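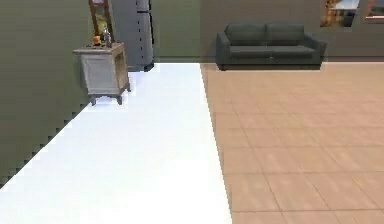 Imdale, 24 February 2019

Chapter 5
Walls, Floors and What We Call Home

I'm writing this at my kitchen table in Imdale, with a mug of tea going cold and a neighbour's radio coming through the wall. I bring up the wall on purpose! It's the oldest one in the house, part of a farm cottage put up in 1742, and when I moved in I spent a whole winter wondering who had leaned on it before me (and who had painted it that awful mustard colour).

This chapter is about how people divide up the space they live in. Chapter 4 stayed outdoors with streets and fences, so now we go inside, take off our shoes and look at the lines we draw there. Some are solid, like a wall. Others are only a change underfoot, say where a white floor meets tan tiles, and yet children will happily turn a seam like that into a border and defend it all afternoon.

My friend Jui-lin Leung grew up in a two-room flat with her parents and her grandmother. The front room was a bedroom at night, a sewing room in the morning and a place for visitors after lunch, and everyone knew which it was by where the folding screen stood. When I asked her which room had been hers, she laughed at me. I had carried my own idea of "my room" into her childhood without noticing, and I think a lot of us do that when we first read about other people's homes.

You'll meet the Plakanstead household survey in section 5.2. It covers 127 homes, and I love it dearly, mostly for the scribbles in the margins. Mohcine Berrada's essay on courtyards comes after that, and it's harder going, so give yourself a quiet evening.

Before you start, grab a pencil and draw the home you lived in when you were ten. Don't measure anything. Mark where you ate, where you argued and where you weren't allowed to go, then keep the drawing inside the back cover. We'll need it in section 5.4.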